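Wercombe News
January | By Sabina Kumarasinghe, Wercombe Press Office

We use cookies to remember your settings and count visits. Accept | Manage choices

Wercombe Completes Side-by-Side Gripper Trial for Small Electrical Parts

Wercombe has finished a bench trial of 4 two-finger grippers for handling small electromechanical parts, and will use the results to choose the standard gripper for its kitting cells. The trial ran to 2263 picks at the company's Collden workshop.

Each gripper was mounted on the same arm and run with the same controller settings. The parts were relays, switches, terminal blocks and push-pull solenoids, picked from foam-lined trays. Operators logged a pick as good when the part was lifted, held for 20 seconds and set down without turning in the fingers.

"We buy parts in a lot of shapes, and the data sheets don't say much about how a finger will sit against a stamped metal frame," said Jahangir Liyanage, who led the trial. "We wanted our own numbers, taken on our own parts."

Two grippers were dropped after the first round. One marked the terminal blocks at the lowest force it could hold. The other opened too slowly for the cell's cycle time. The remaining pair, one supplied by Stulutico and one by Rashidi, went on to a second round with a wrist camera added to check the part's angle after each pick.

Solenoids were the hardest item in the set. The plunger and return spring stand clear of the body, so the fingers have to close on the frame and stay off the moving parts. Several early picks were taken too high and had to be retaught.

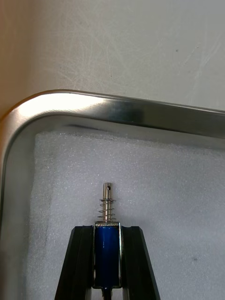 Wrist camera view of a push-pull solenoid held by the sides of its metal frame, over a foam-lined steel tray.

Jitendra Bhardwaj, who wrote the test program, said the camera check added little time to each pick — less than the team had allowed for — and will stay in the final setup.

Wercombe expects to name its choice once finger wear has been measured on both units. The test procedure is available to suppliers on request from Selvaraj Munshi in the Collden workshop.

Recent releases
Collden workshop adds 2 test benches
Shafiq Fakir to head controls group
Tray and foam guidelines for parts suppliers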